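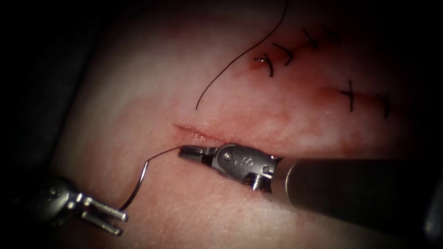 Two robot arms over a tissue pad, with a row of knotted stitches at upper right.

CLURNICO CRIME & MYSTERY REVIEWS
Minutes of the editors' meeting, 28/06/2018
Back table, Cumstead Library

Present: Heidrun Baumgartner (chair), Meinrad Gruber, Roxana Bermúdez, Pirjo Ruotsalainen (minutes)
Apologies: Ambros Mayrhofer, who sent notes by email

1. Minutes of the May meeting
Approved with one correction. Meinrad did not "agree to read" the second Trummer novel. He agreed to look at it. The minute taker sees little difference but has changed the wording.

2. The Durovley offer
Heidrun read out the letter from Durovley, who want to send us their whole fall crime list in advance copies, hardbacks included, in return for what they call "timely and enthusiastic coverage." Roxana asked who decides what is enthusiastic. The letter doesn't say. Meinrad thought we were being too suspicious and that every publisher writes this way. Pirjo said that may be so, but the last time we had free copies from them we ran four reviews in a row and all four used the word "gripping," one of them twice.

Ambros's note on this item: take the books, promise nothing, and put a line at the bottom of each review saying where the copy came from.

Agreed to do what Ambros suggests. Heidrun will write back and leave out any mention of timing or enthusiasm. Meinrad asked for it to be recorded that he expects the books to stop coming by Christmas. Recorded.

3. Trummer, book two
Meinrad has now looked at it as far as page 124. His report: the retired judge is still solving murders, still against the wishes of the police, and still has the bad knee. The first body is found on page 40, and by then he had guessed who did it and was hoping to be wrong. Roxana has finished the book and says he is wrong, but that the real answer is worse, as it depends on a twin mentioned once at a funeral.

There was a long discussion about whether a twin is ever fair. Heidrun said yes, if the reader meets both of them. Roxana said no, under any conditions. Pirjo liked the courtroom chapters and said so, and was asked whether a judge would really let a witness talk for six pages without a question being put. She doesn't know and doubts the author does either.

Roxana to write the review. Meinrad may add a second opinion if he gets to the end.

4. Star ratings
Carried over from May, when it was carried over from the meeting before. Heidrun went through the archive and found 861 reviews on the site. Most got four stars. She was not able to find a one-star review and found only a handful with two. Her view is that we have a rating system that rates nothing, and that readers have noticed.

Meinrad said we only review books we choose to read, so the scores will run high. Roxana pointed out that he has just been complaining about a book he chose to read, and asked what he would give it. He said three. She asked him to say it again.

Options put forward: drop the stars, allow half stars, or keep the stars and use the low ones. Half stars had no support. Vote on dropping them: two for, one against, Heidrun not voting. Ambros's email says he would keep them "for now," which was counted as a vote against. Tied, so carried over again.

5. Newsletter
The list stands at 3,000 subscribers according to the mailing service. Pirjo does not trust such a round number and would like to see how many open the thing before we tell any publisher about it. Roxana will look for the report. Meinrad's "Locked Rooms" column was late and will run in the next issue, minus the paragraph that gives away the ending of the book he was recommending.

6. Spoiler policy
Arising from the above. The present policy says reviewers should "use judgment." Heidrun proposes: nothing past the halfway point of the plot, and no hinting that there is a twist, which spoils it nearly as well. Agreed by all, Meinrad with some reluctance.

7. Any other business
Ambros asks whether we would take true crime. Roxana is against, having read too many with made-up dialogue. He can send a sample review and we will see.

The bookstore has asked for a shelf of our picks. Heidrun to find out if they plan to change our wording on the cards, as they did last time.

Actions
Heidrun: reply to Durovley; ask the bookstore about the cards
Roxana: Trummer review; newsletter report
Meinrad: finish Trummer, if possible; revised column
Ambros: true crime sample
Pirjo: add the new spoiler wording to the reviewers' page

Next meeting to be set by email.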